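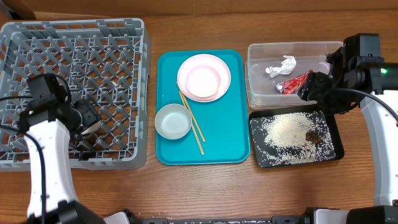 We clear the table the same way after every lunch at the Prirlow share house. Everything gets sorted before anyone turns on a tap. Dishes go on the tray, rubbish goes in a clear container, and the rack stays at the left end near the sink side. Rice is the usual nuisance. It had ended up all over the black tray this time, and grains are best tipped into the bin dry – they swell and block the drain otherwise.

The teal tray came from Huten and has lasted well. It takes a plate, a couple of bowls and the chopsticks in one trip. We bought the rack second-hand in December and it fits the bench with 3 cm to spare.

Paper cups don't go in the rack. They are kept apart from the dishes and stacked for the recycling if they are clean enough.

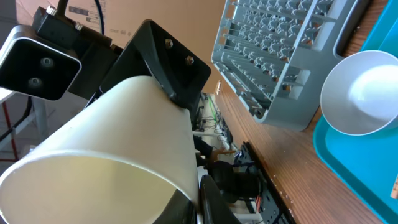
White paper cup, with the grey rack and a bowl on the teal tray.

Bowls are washed first, then plates, then the chopsticks. Large pieces go at the back of the rack so the small ones can be reached without moving anything.

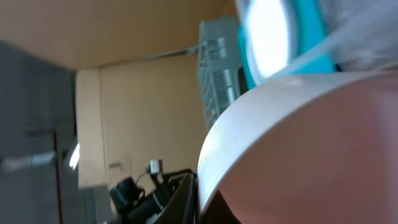 More from the kitchen

Pantry shelves, 9 photos
Sorrentino pasta night
Cupboard under the stairs, before and after

Posted Oct 7, 2018 – 1,137 views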